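Caring for Interior Brickwork: Guidance for Residents

Horkemham Housing Advice Service

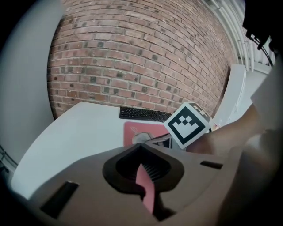

Exposed red brick with pale grey mortar, behind a white desk.

Many of the older properties in Horkemham have one or more internal walls of bare brick. Such walls need little attention, but they collect dust in the joints and mark easily if the wrong products are used. Residents are asked to read the following notes before cleaning or altering them.

Routine cleaning

Dust the wall twice a year with a soft brush or the brush attachment of a vacuum cleaner, working from the top down. Cover any furniture that cannot be moved. Feather dusters are not recommended, as they snag on rough brick and leave fibres in the mortar.

Marks and stains

Brush the area first. Dampen the brick with clean water, then apply a weak solution of washing-up liquid with a sponge and rinse twice. Do not soak the wall. Vinegar and other acids attack lime mortar and must not be used on it. Candle wax should be left to harden and lifted with a wooden scraper.

White powder on the surface

A white bloom is usually salt drawn out by moisture. Remove it with a dry, stiff brush and vacuum up the residue - washing will only carry the salt back into the brick. If the bloom returns within a month, report it as possible damp.

Furniture and radiators

Leave a gap of 100 mm between large furniture and any outside wall so that air can circulate. Desks may stand closer, provided that papers are not stacked against the brick. Dust behind radiators in November, before the heating is in regular use.

Fixings

Drill into the mortar joint and not the brick itself, as a joint can be refilled later. Check for pipes and cables beforehand. Written permission is required for shelves longer than 155 cm.

Sealing

Sealants are seldom necessary and can trap moisture. Residents who wish to apply one should first test a small patch and leave it for a week.

Enquiries should be addressed to Godfrey Mabula, Property Care, extension 473. Leaflet 54, on repointing, is available from the same office.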